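Jaslow Stikard Automatik im Test: drei Monate am Handgelenk

6. September 2018

Seit Anfang Juni trage ich die Stikard fast täglich, und ich muss mich ein bisschen zügeln, damit das hier kein Liebesbrief wird. Jaslow war mir bis zum Frühjahr nur als Hersteller von Wanduhren ein Begriff. Dann lag in Jindcombe, im kleinen Laden gegenüber der Brücke, diese Dreizeigeruhr im Fenster, und ich bin zweimal daran vorbeigelaufen, bevor ich hineinging. Beim dritten Mal habe ich sie gekauft. Nicht ganz die feine Art, ein Testobjekt auszuwählen, aber so war es nun einmal!

Zuerst das Gehäuse. Edelstahl, 39 Millimeter, überwiegend gebürstet, mit einer schmalen polierten Fase an den Bandanstößen. Diese Fase ist so sauber gezogen, dass ich sie in den ersten Tagen dauernd ins Licht gedreht habe. An der Lünette wurde gespart, sie ist schlicht und ein wenig breit geraten, was die Uhr auf dem Papier kleiner wirken lässt, als sie am Arm ist. Mit meinen 17 Zentimetern Handgelenkumfang passt sie wunderbar. Sie verschwindet unter einer Hemdmanschette, ohne dass man nachhelfen muss, und mit dicker Jacke auch.

Das Zifferblatt gibt es in Silber, Anthrazit und einem sehr dunklen Grün. Ich habe das grüne. Bei Kunstlicht ist es beinahe schwarz, draußen kommt die Farbe durch, und am späten Nachmittag auf dem Balkon sieht es aus wie nasses Moos. Die Indizes sind aufgesetzt, facettiert, ordentlich ausgerichtet (ich habe mit der Lupe nachgesehen, natürlich). Die Zeiger haben die richtige Länge. Das klingt banal, aber wie viele hübsche Uhren in dieser Preisklasse haben einen Minutenzeiger, der einen guten Millimeter vor der Minuterie aufhört! Hier reicht er genau bis an die Striche heran, und der Sekundenzeiger ist an der Spitze sogar leicht nach unten gebogen.

Ein Datum gibt es auch, bei sechs Uhr, mit einer Scheibe in Zifferblattfarbe. Ich hätte es nicht gebraucht. Es stört aber auch nicht, und die Schnellkorrektur rastet sauber ein.

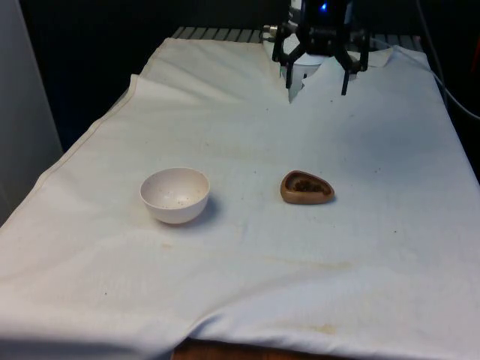
Im Inneren arbeitet das Niazi 300, ein Automatikwerk mit beidseitigem Aufzug und Sekundenstopp. Jaslow lässt es zukaufen und bekommt einen eigenen Rotor dafür, der durch den Glasboden zu sehen ist. Große Handwerkskunst darf man da nicht erwarten: ein paar Streifen, ein Schriftzug, fertig. Ich schaue trotzdem gern drauf. Von Hand aufgezogen fühlt sich die Krone etwas körnig an, mit einem feinen Klicken, das ich inzwischen mag. Den Rotor hört man in einem stillen Zimmer, wenn man den Arm schnell bewegt. Am Schreibtisch ist davon nichts zu merken.

Zur Ganggenauigkeit. In der ersten Woche lief meine Uhr mit 7 Sekunden Vorgang am Tag, danach hat sie sich beruhigt und pendelt nun zwischen drei und vier. Nachts lege ich sie mit der Krone nach oben ab, das holt noch einmal eine Sekunde zurück. Für ein unreguliertes Werk in dieser Liga finde ich das großartig. Die Gangreserve gibt Jaslow mit 42 Stunden an. Bei mir blieb sie nach knapp 44 stehen, zweimal gemessen, jeweils voll aufgezogen und flach liegend.

Weniger begeistert bin ich vom Band. Das Leder ist steif, die Unterseite wirkt plastikhaft, und nach den heißen Wochen im Sommer war die Stelle an der Dornschließe schon deutlich geknickt. Die Bandanstöße messen aber 20 Millimeter, da findet man an jeder Ecke Ersatz. Ich habe zuerst ein graues Textilband aufgezogen und bin dann bei einem hellbraunen Wildleder gelandet, das mit dem Grün ganz hervorragend zusammengeht — eine völlig andere Uhr! Wer schon beim Kauf weiß, dass er wechseln will, sollte im Laden fragen. In Jindcombe hätte man mir das Originalband gegen eines aus der Schublade getauscht, ich war bloß zu ungeduldig.

Das Glas ist Saphir, leicht gewölbt, innen entspiegelt. Kratzer habe ich keine, und ich bin wirklich kein vorsichtiger Mensch (Türrahmen und ich, eine lange Geschichte). Das Gehäuse dagegen hat an der linken Flanke zwei feine Striche abbekommen, im Bürstenstrich fallen sie kaum auf. Wasserdicht ist die Stikard bis 5 bar. Händewaschen und Regen macht sie mit, zum Schwimmen nehme ich sie ab.

Die Leuchtmasse ist so eine Sache. Auf den Zeigern ist genug davon, auf den Indizes sitzen nur winzige Punkte am äußeren Rand. Nach dem Lichtausschalten kann ich die Zeit gut eine Stunde lang ablesen, um vier Uhr morgens muss ich raten. Bei einer eleganten Uhr verzeihe ich das gern, erwähnen wollte ich es trotzdem.

Bleibt der Preis. Ich habe 690 Euro bezahlt, mit dem Stahlband wären es 90 Euro mehr gewesen. Ich hatte es kurz am Arm: massive Glieder, Faltschließe mit Drückern, leider nur zwei Stufen zur Feinverstellung. Wer Stahl mag, sollte es gleich mitnehmen, einzeln nachbestellt ist es laut Händler spürbar teurer. Angeblich werden von der grünen Ausführung nur 1000 Stück gebaut, eine Nummer auf dem Boden gibt es allerdings nicht, und beim Kauf hat das für mich auch keine Rolle gespielt.

Verglichen habe ich vor allem mit meinen eigenen Uhren, und da liegen ein paar, die mehr als das Doppelte gekostet haben. Die beste von ihnen hat das schönere Werk und die bessere Schließe. Getragen habe ich sie in diesem Sommer vielleicht an vier Tagen. Die Stikard ist flacher, leichter, und ich muss beim Anlegen nicht darüber nachdenken, ob sie zu dem passt, was ich vorhabe.

Was ich mir für eine nächste Version wünsche: ein weicheres Lederband ab Werk, eine schmalere Lünette und bitte, bitte eine Variante ohne Datum. Das silberne Blatt würde ich mir auch gern noch einmal bei Tageslicht ansehen. Im Laden wirkte es etwas kühl, aber dort hängen Strahler an der Decke, unter denen jede Uhr blass aussieht.

Gut: Zifferblatt, Zeigerlänge, Tragekomfort, Gangwerte, Saphirglas
Weniger gut: Lederband, sparsame Leuchtmasse, breite Lünette

Nachtrag zum Service, weil das per Mail schon gefragt wurde: Die Garantie läuft zwei Jahre, Revisionen macht Jaslow im eigenen Haus. Ausprobieren musste ich beides bisher nicht.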